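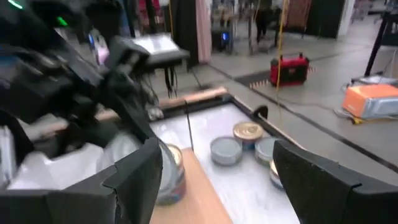

The can stacking work was the reason I went to the Skulwood open day, and it was worth the train. Ashraful Kanagaratnam's group teach two arms to put tins on a plank and build them up, all learned from people doing it first. One demo is 8 minutes tops. The wrist camera gets close in, the two black fingers up front and a gold-lidded tin between them at the edge of the board, but the fingers and arm block part of the scene. Hence the other views.

Trained on 357 demos. First method (Kodikara) used the wrist views only and kept losing the far tins. Second one, Nalolen, adds a fixed view low down by the table.
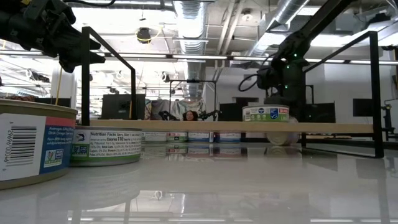

Fixed view at Skulwood, one tin up on the plank and a row standing behind.

Asked about the shiny table. Reflections did hurt early on, Ashraful said, tins seen twice. They didnt change the table, they changed the training: random crops, brightness shifts. Scribbled down 105 test runs, missed the split between the two methods, sorry. Will email.

Stuff I noted:

- Labels all differ, green bands, blue bands, and the barcode side turned to the camera on the nearest one. On purpose, so it can't learn one label. 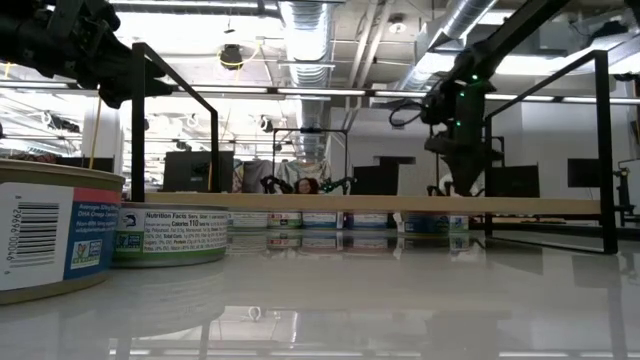
- Loritz, their scoring script. Marks a stack by height and by lean. 2 people check it by hand as well.

Last stop was the view from higher up, where the whole job makes sense. Planning is done from this one. 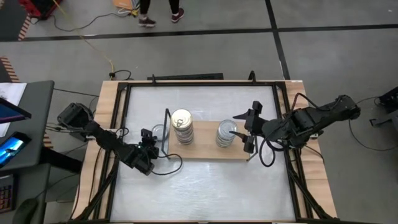

Two stacks on the board, the left one taller.

Had to run for the 4pm coach. Paper due in March, code after that.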